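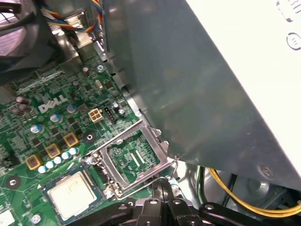
Filed under: Automation > Kits & Reviews
June — started by solderfox

solderfox
Three weeks with the Besto wrist kit and I'm still grinning! Gripper, wrist camera, and the Motbridge software, all in one box. I've been using it on old Dell desktops, and the close view of the socket with the load plate up is so good that I've stopped leaning over the case with a flashlight.

khond_ray
How is it on the processor itself? The Khondokar fingers I had were too fat to get anywhere near one.

solderfox
Slow but careful. I ran it at speed 2 and it got 5 lifts out of 9 tries — way better than my first evening. RAM is easier.

tinbucket
5 out of 9 is not good, sorry. One drop on those contacts and the board is scrap. I'd stick with a vacuum cup for chips.

solderfox
Fair, and Asuder sells a cup that fits the same mount. I still like fingers for levers and plugs, though.

khond_ray
Same here. A cup won't pull a power connector. Does the camera hold focus down at board level?

solderfox
Yes, once you set it by hand. Leave autofocus off.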